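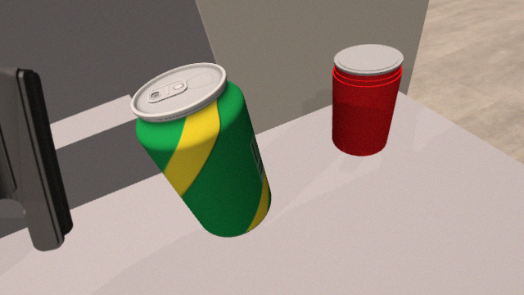

Ticket 449: Floating can and bad success scores in the two-arm door task

Project: Rallari (simulation side)
Opened by: Zainab Odukoya
Assigned to: Ifeanyi Igwe
Opened: August 22, 2023
Status: Resolved, one follow-up open

Original report (Zainab)

The can sits above the tabletop with a gap under its lower end, and it's tilted over toward the lower right. Normally I'd file a hovering prop under cosmetic and move on, but the drink props are part of how we score an episode, so I think this one is eating into our numbers. The cup looks fine, upright and where I'd expect it.

What I've checked so far:
- Same table asset as the last release, no edits in the log
- Swapping the renderer makes no difference
- Restarting the sim makes no difference

Could somebody who knows the contact settings take a look? I was hoping to start the 2,000 episode comparison tonight.

Comment (Ifeanyi)

Great catch, and please hold off on the big run. I dumped the contact pairs on a fresh reset. The cup has one pair with the table. The can has none at all, so physically it isn't on anything. That rules out a drawing problem.

Next I looked at the collision shapes. The can's visual mesh and its collision shape have different origins. Somebody (me, I'm fairly sure, when I cleaned up the Afolabi asset folder) recentered one and left the other alone. The reset script places objects by the collision shape, so the visible can ends up off from where physics thinks it is.

Comment (Ifeanyi)

Fixed the origin. The can now has its contact pair. But the success scores didn't come back the way I expected, so there's a second thing going on. Attaching a view from the enclosure setup with both arms in play.
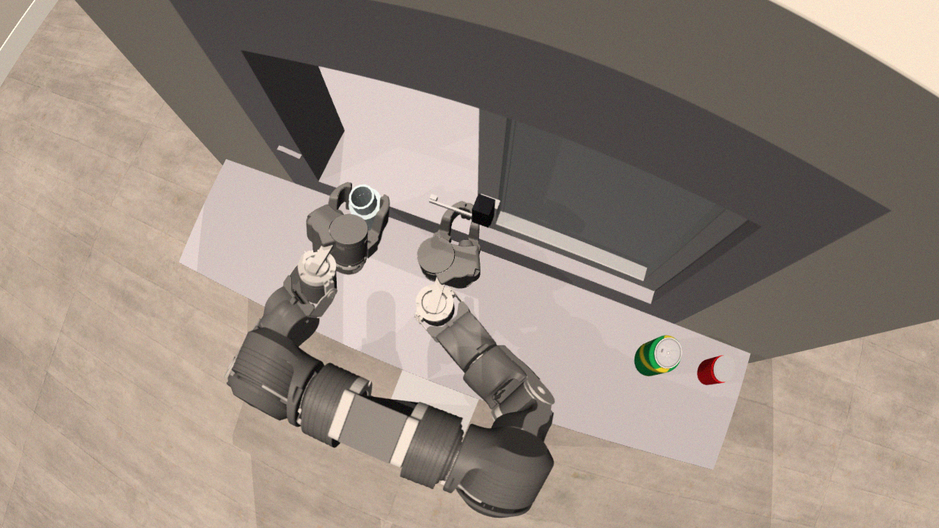 Our method splits each episode into a holding arm and an opening arm. The left one keeps the cup steady, the right one goes for the handle bar, and a shared planner decides who waits for whom. That's the part we're all excited about! One policy per arm, plus a small timing signal between them, and no hand-written schedule for the order of moves.

The scorer is supposed to ask 3 questions at the end: is the door open past the threshold, is the glass cup still in the hand, and have the props on the counter stayed put. I printed each answer separately for a small batch. Door and cup were fine. The prop check was failing on episodes where neither arm had gone near the props.

Comment (Aminu Yusuf)

Is the prop check comparing against the spawn pose or the settled pose? We got bitten by this on Jatatmont. If it stores the pose at reset, then anything that drops even a hair before the first action counts as "moved."

Comment (Ifeanyi)

Spawn pose. You nailed it. So we had 2 bugs feeding each other: a can with a bad origin, and a scorer that took its reference before anything had settled. Fixing only the first one left the can dropping onto the counter at reset and getting flagged for it.

Changes pushed:
1. Can mesh and collision shape share one origin.
2. Reset now steps the physics until object speeds fall under the limit, then records the reference pose.
3. Reset fails loudly if any prop has zero contact pairs.

Comment (Zainab)

Pulled and reran my small batch with the same seeds. The false prop failures are gone. What's left are real ones, and they're much more interesting to look at — mostly the opening arm setting off before the holding arm has a firm grip. The timing signal is exactly what the comparison was meant to test, so I'm very happy to see that showing up cleanly.

Starting the full run now, with and without the signal.

Comment (Ekaette Babalola)

Please rescore the older episodes too if the logs have enough in them. The plots in the October draft use the old scorer, and I'd like both methods judged the same way before anyone quotes a figure.

Comment (Ifeanyi)

They do, we log every pose at every step. I'll take the reference from the first settled step and leave the old scores in a separate column. Anything from before the origin bug should rescore without trouble. Episodes with the bad can I'd throw out and rerun.

Closing this one. Rescoring continues in a follow-up ticket, assigned to me, with Ekaette as reviewer.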